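Gallery: Planner Trials at the Nornwood Lab

Posted February 10, 2019

Meron is a motion planner with a perception layer bolted onto it. The vendor's pages say it will look at a cluttered bench, work out what is there, and move an arm through it without anyone writing waypoints. We run an older stack from Tratska that does none of that and has to be told everything. The question was whether to switch. I went into the trials doubtful and I am only a little less doubtful now.

This gallery goes with the notes already on the Sheehan project page. Those have the logs and the config files. I've kept the writing short, except where I had a complaint.

A word on the numbers. We ran 600 planning requests through each stack, same start poses, same goals, same joint limits. Meron failed to return a path on 174 of them. That sounds terrible, and the vendor's answer was that our collision padding was too fat. Fair enough, we trimmed it. But our old stack had the same padding and we had never needed to touch it, so I'm leaving the first figure in the notes next to the later ones.

Planning time is the other thing people ask about. The time limit was set to 900 milliseconds, and Meron likes to use all of it. It finds a path early and then keeps polishing. On a demo reel that looks smart. On a bench where somebody has to stand and wait for each cycle, it gets old. There is a setting to return the first valid path, and with that turned on the paths are ugly in just the way the old ones are.

The wrist view is what the perception layer gets to work with, and it's worth looking at one before believing any claim about "scene understanding." The mounting angle is handled by a single transform in the config. Get it wrong and the planner will happily treat a wall as a floor. Meron ships with a checker for this, and the checker passed a transform that was off by a quarter turn. I filed that one twice.

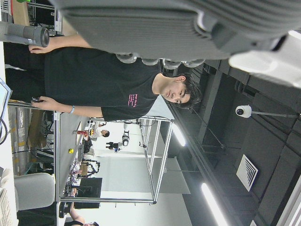 Wrist camera view, sideways as it comes off the mount. The gray gripper takes up the top, and the self-filter has to mask all of it, including the row of white knobs along its edge.

The self-filter deserves its own paragraph. It is supposed to take the arm's model, project it into the view, and throw away those pixels. It does this well for the parts that are in the model. Anything near the lens with soft, blurred edges comes out with a fringe, and the fringe turns into little floating obstacles that follow the arm wherever it goes. The planner then refuses to move because it thinks it is about to hit something. Growing the mask fixes that and costs you a slice of real view. I would like the manual to say so in plain words.

Bright ceiling lights are a second headache. With auto exposure on, a tube light in view drags everything else dark, and the segmentation gets nervous about dark objects on dark backgrounds. We locked the exposure by hand. The labels got steadier and the confidence scores hardly moved, so I no longer put much weight on the confidence scores.

People are treated as one class, "dynamic," with a keep-out bubble around each. The bubble is drawn from the last detection and fades after 2 seconds. I don't care for the fading. A person who stops being detected has not left the room. We set it to hold until cleared by the operator, which the software allows but buries three menus down. None of this is a safety system, and the release notes are careful to say that. The sales page is less careful.

Things I did like: the replay tool is good. You can scrub through a run and see what the planner believed at each step, with the rejected paths drawn in. I found two mistakes of our own that way, both in the tool offset file. The logging is clean and the message names make sense. If they sold the replay tool alone I'd buy it.

We are staying on the Tratska stack for now. A new Meron build is promised for April with a rewritten self-filter, and we'll run the same request set against it with the same padding. Config files and raw logs are on the Sheehan page, under "trials."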